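Chapter 6
Going and the Measurement of Racing Surfaces

After working through this chapter you should be able to:
define going and list the official terms used for turf
explain how a penetrometer reading is taken and averaged
describe the effect of rail movements on race distance
compare the moisture behaviour of turf and synthetic tracks

6.1 Introduction

Chapter 5 dealt with race distance and with the standard times derived from it. Those times assumed a fixed surface. In practice the surface changes between meetings, between races on the same card and between one part of the course and another. The word going is used for the condition of the ground as it affects a galloping horse, and the rest of this chapter is concerned with how that condition is described, measured and allowed for.

Two properties matter most. The first is firmness, meaning the resistance of the ground to the downward force of the hoof. The second is shear strength, which governs how far the hoof slides or turns before it grips. Both depend on moisture, but they do not change at the same rate. A clay course after light rain may keep most of its firmness and lose a good deal of its grip in the top layer, while a sandy course under the same rain may show little change in either. A single word such as "good" therefore covers a range of surfaces, and two courses that report the same going may ride quite differently.

6.2 Descriptive terms

On turf the usual scale runs from hard through firm, good to firm, good, good to soft and soft to heavy. Mixed descriptions are permitted where parts of the course differ, as in "good, good to soft in places". The official description is made by the clerk of the course, who walks the track with a stick and judges the depth and ease with which it enters the ground. The method is quick and takes account of things that an instrument may miss, such as loose divots on the inside of a bend. Its weakness is that two experienced walkers may disagree by a full step on the scale. 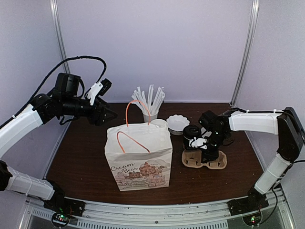 One reader of the first edition wrote that the stick is underrated here, that a clerk who has walked the same ground for many seasons will notice a wet patch before any instrument does, and that a printed number encourages trainers to stop walking the course themselves. The point about wet patches is accepted. The two methods are treated below as complementary, and most courses now publish both.

6.3 Instrument readings

A penetrometer drives a probe into the turf with a known force and records the depth reached. Some instruments also rotate the head to give a shear value. One reading means little. Grass roots, stones and old hoof prints all produce local variation, and the figure that is published is an average taken over the whole track.

Consider the round course at Turkmont. Readings are taken at 40 stations, spaced evenly from the winning post back to the winning post, with several drops of the probe at each. The station averages are then combined. If the home straight is watered and the back straight is not, the overall figure may fall in the "good" band although no single part of the course is good. For this reason separate figures should be kept for each section, and for the near side and far side of any straight track.

Ivcombe has a straight of 1000 metres on chalk, with a shallow dip before the final rise. Water collects in the dip. The station averages there are regularly softer than those on either side, and the effect persists for a day or more after rain. Runners drawn on the side that drains first have an advantage that the overall figure conceals. Draw bias is taken up again in Chapter 8.
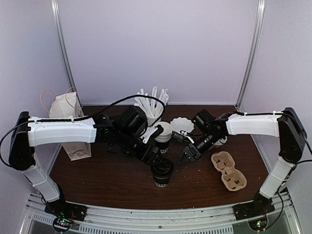 Figure 6.1 Two robot arms at a wooden tabletop.

6.4 Rail movements

Running rails are moved to protect worn ground. When the rail on a bend is moved outwards, the shortest path round that bend becomes longer, and the distance of the race changes with it. For a semicircular bend the added distance is the rail movement multiplied by pi.

A race at Turkmont is measured at 1453 metres with the rail in its innermost position. If the rail is moved out by six metres round one semicircular bend, the added distance is a little under 19 metres. A time compared with the standard without this correction would suggest slower ground than was in fact present. Going estimates based on race times should always be made after the distance has been corrected.

6.5 Synthetic tracks

A synthetic surface is a mixture of sand and fibre, usually bound with wax. The Vustoler track, laid at the Ryu training ground, is of this type and is harrowed to a depth of 100 millimetres before work begins. Water drains through the mixture quickly, so rainfall has less influence than on turf. Temperature has more. Wax softens in warm weather and the surface becomes tighter under the hoof; in cold weather it stiffens and the top layer tends to separate.

The terms used are accordingly fewer: fast, standard to fast, standard, standard to slow and slow. They refer mainly to maintenance and temperature, and should not be read as equivalents of the turf terms. Section 6.6 sets out the procedure for a full course survey, beginning with the choice of stations.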